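This site uses cookies to keep you signed in. Accept | Manage settings

Stock counts wrong after shelf transfer, wet wipes and other multipacks
Posted in December by Store Systems, Holroyd branch
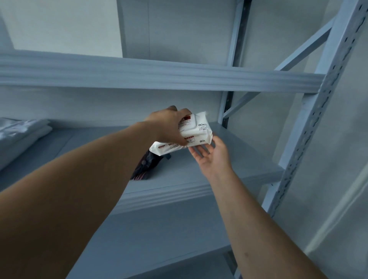

Wet wipes at the shelf.

Ticket 918
Status: closed
Site: Holroyd
Software: Stistico stock module, handheld and back office

Problem as reported

After a transfer from the stockroom to the shop floor, the back office shows far more wet wipes than we own. The on-hand figure this morning was 2,279 packs. The bay does not hold anything like that and neither does the stockroom. The reorder report has dropped the line completely, so no delivery is due.

Same fault seen on kitchen roll and dishwasher tablets. Single items such as shampoo are fine.

Log

8:10 a.m. Checked that the handheld was on the current version. It was. Restarted it anyway and repeated a transfer of one case of wipes. On-hand went up by 13 cases' worth of packs. It should not have gone up at all, as a transfer only moves stock between two locations.

8:35 a.m. Tried the same transfer from the back office screen with no handheld involved. Result was correct. Stockroom went down, shop floor went up, total unchanged. So the fault is in what the handheld sends, or in how it is read when it arrives.

9:20 a.m. Looked at the item record. Wipes have 2 barcodes on file, one for the case and one for the single pack. Both were marked as "primary." I did not know the system would let you do that. Removed the flag from the case code and saved. Ran the transfer again and got the same wrong total.

9:50 a.m. Called Pendley, where they run the same module. Their wipes record looks the same as ours and they have no fault. The only difference we could find is that they count in packs everywhere and we changed to cases for the stockroom last month.

10:40 a.m. Changed the stockroom unit back to packs for wipes only. Transfer now correct on both the handheld and the back office. Changed it to cases again to be sure, and the fault came back. Set it to packs and left it there.

11:15 a.m. Raised it with Stistico support and attached the transfer history. They asked for the unit conversion table. Exported it and sent it over. The table had an old row for multipacks that was being applied on top of the new one, so the handheld was multiplying twice.

1:30 p.m. Support removed the old row. Synced the handheld, waited for the green check, then moved one case each of wipes, kitchen roll and tablets. All three correct.

2:05 p.m. Fixing the table does not fix totals that are already wrong. Recounted the affected lines by hand and posted an adjustment for each one with the reason code "system error." Do not use "shrink" for this — it goes into the loss report and someone has to take it out again.

2:45 p.m. Ran the reorder report. Wipes are back on it.

Fix

1. Export the unit conversion table and look for more than one row for the same pack type.
2. Ask support to remove the older row. The delete button is grayed out for store logins.
3. Sync every handheld, including any on charge.
4. Recount and adjust.

Still open

Zundcombe changes its stockroom to cases next. Their table needs checking before the change is made. I have opened a separate ticket for that and linked it to this one.

The double "primary" flag did not cause the fault but it should not be possible. Support have it as a change request, no date given.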